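The Andance unit had been on trial at the Sivetti store since January, and by August it could face a shelf, fold a bath towel and put the wrong hanger on the right rail. Kekeli Ackah kept the log. Hughes, from head office, wanted a number.

"Soft toys," Hughes said. "How many an hour?"

"Thirty."

"And a person?"

"I did 149 this morning, and I stopped for coffee."

He wrote that down. She started it on the next bin, the long-haired white ones that Surnum shipped loose in big cartons. It had trouble with fur. It could find a box because a box had edges. With these it reached in, closed on a tuft, let go and tried again.

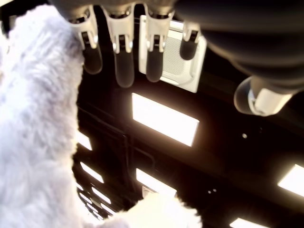
"What's it doing now?" Hughes asked.

"Deciding where the toy stops."

They waited. Out on the floor a customer wanted to know if the blue robes came in a medium, and Kekeli went and found her one. When she got back Hughes was holding the toy himself, turning it over to look for the tag.

"It dropped it," he said. "I just picked it up."

"You have to put it back where it fell. Otherwise the run doesn't count."

He put it on the floor and moved it a little to the left with his shoe. Kekeli wrote August 13, 2020 at the top of a new page and pressed start.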